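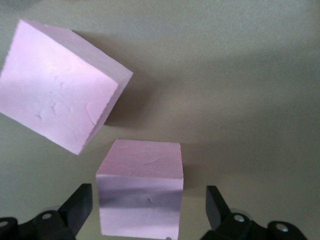

**Slide 1. Open on this, say nothing for a bit**

Thanks for having me at Nanton. I've got 15 minutes and I plan to spend most of them on craft foam. Anyone who came for the clay talk, it's next door.

(Wait. Someone usually leaves.)

**Slide 2. Why foam cubes**

- Cheap, light, quiet when they hit the floor. Wooden blocks are lovely until one lands on a lino floor at 9 in the morning.
- Cut foam is never quite square. Edges crumble, faces dent. My first batch for the Clivarero kit looked like it had been chewed.
- I used to bin the ragged ones. That was most of them, so I changed my standards.

**Slide 3. Colour and size**

- Pastels wash out under strong light. Pink goes nearly white on the bright side. Check your colours under the lamp you'll be using, and do it before ordering 400.
- Mix the sizes. A big one beside a small one gets people sorting without being told to.

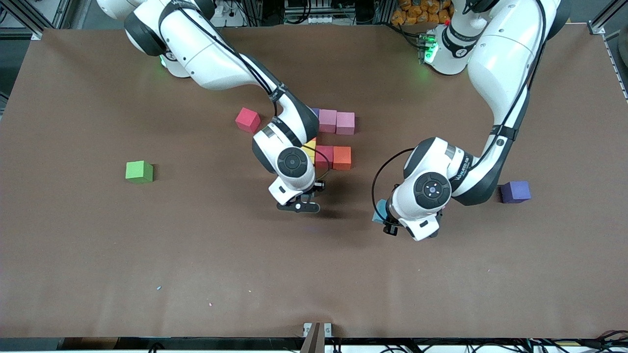 *Ten cubes on the brown tabletop, light blue one in hand.*

**Slide 4. Table and layout**

- Plain top, nothing patterned. We had a floral cloth at Cakbridge. Never again.
- Start with a cluster and leave open table around it. You need somewhere to put things.
- Expect the ones at the back to get hidden. Leave them be.

**Slide 5. Storage (go fast, they'll be hungry)**

- Lidded tub, dry cupboard. Don't squash the lid down. Foam remembers.
- The Rodrigues tub claims to hold 200. It does if you sit on it.

Questions. If it's the glue one, the answer is still no.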